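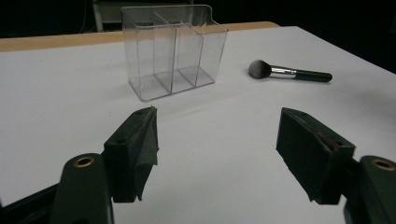
Pirjo Ikonen told me a rule isn't worth writing down until somebody has broken it twice, and that once might just be a bad morning.

Home Articles Interviews Guides Archive About
Search this site Enter keywords Go
July, posted by Teuber

I'd called her up to talk about the Hetby rules, which have been getting passed around among people who record demonstrations with hand-held grippers. If you haven't seen them, it's a plain list that she keeps for the recording crew at Skulbridge (she runs the floor there), and it covers everything from how you hold the thing to what you write in the log when you sneeze. There are 23 of them. I had read them all the night before, with snacks, and I had questions!

My first one was why there was no mention of going fast. Every guide I've read wants more takes per hour. Pirjo laughed at me for that.

"We tried it," she said. "We had a board with everyone's numbers on it for a month, and people got quick, sure. They also started the next take while their hands were still coming back from the last one. I threw out 168 recordings in one go. I took the board down the same afternoon."

So now rule one is that you stop. You get to the end of the task, you hold still, you breathe out, and only then do you end the take. She says new people hate it for a week and then can't stop doing it. One of them apparently does it at home with the dishwasher.

We got talking about see-through stuff next, because that's my own weak spot. I have lost whole evenings to a clear box. A depth camera can look straight through one, your jaws land a finger's width off, and you don't find out until you play the data back. I asked if she had a rule for it and she has three, which cheered me up. You check the light before the first take and again after lunch. You don't swap one clear container for another in the middle of a set, even if they look the same to you. And if you miss the grasp, you leave the miss in and label it.

"That last one took some arguing," she said. "People are proud, they want to delete it. But a miss with a good recovery is useful to us. A miss that somebody quietly cut out of the file is just a hole, and then I have to go looking for why the clip is so short."

I asked what a good label looks like, and she read me one off her screen. It was four words long and one of them was "oops." She was fine with it.

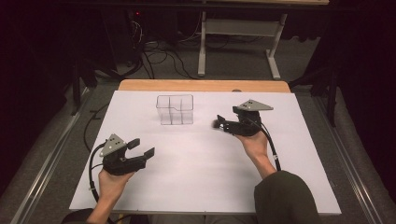
Two-handed work gets its own page in the rules, and I think it's the best page. The big one is that both hands have a job before you start, and you say it out loud: left holds, right places, or whatever it is that day. If you change your mind halfway through, the take gets labeled as a change of plan. I told her that sounded fussy. She told me to try folding a towel with a friend without talking and then call her back. (I haven't, but I believe her.)

She's also firm about idle hands. The one that isn't doing anything stays open or closed the way it started, and it doesn't wander around. "You don't notice that you're fiddling," she said. "The jaws go click, click, click, and somebody downstream has a robot that fiddles."

Then there's the boring safety end, which she moved to the top of the list after a review by Karnlow, the outfit that audits her floor. Know where your cable goes before you reach. Keep your fingertips out of the jaws, even when they're slow. Take a break after 300 takes whether you feel tired or not, and put the gripper down when you take it, on the table, so your wrist gets a rest too.

I wondered how anyone remembers all this. They don't, she said, and she doesn't test them on it. A new person sits beside an old one and reads the rules aloud as they come up. When I asked how she knows it's working, she gave me one number, the last full set, with 751 takes kept and every log filled in. She wouldn't tell me how many had "oops" in them.

Before we hung up I asked which rule she'd drop if she had to. She picked the one about wiping the table between sets, thought about it for a bit, and then took it back. She'd drop the one about coffee.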